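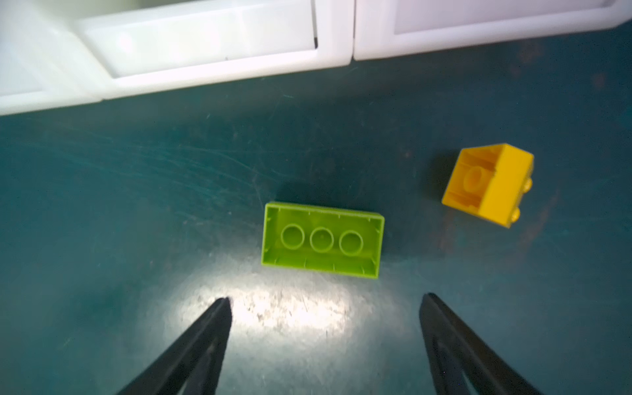 Siham Awwad reckons I should have bought the bigger kit. She wrote after my last post to say the small Orkus arm runs out of reach the moment you give it a real job, and that 300 pounds saved at the start is soon spent on adapters. She may be right, but I have had the small one on the bench since April began and I have few complaints so far.

The job I set it is sorting toy bricks by colour. A brick that has landed upside down or on its side gives the fingers a different shape to close on, and the stock grip settings only cover bricks lying studs up. I added two of my own, one for each case. Over 142 picks with the new settings it dropped 5, mostly the short ones on their sides.

The wrist camera is fine in even light. Glare off the work surface upsets it – I turned the desk lamp to the wall and that helped more than anything in the menus.

Setting up took an evening. The manual is thin on calibration and the Prinura software wants a restart after every change, so keep a note of your values.

I paid 1,182 pounds from Herndale, camera included, delivery extra. The spare fingers are still on back order. Next I want to try it with mixed screws.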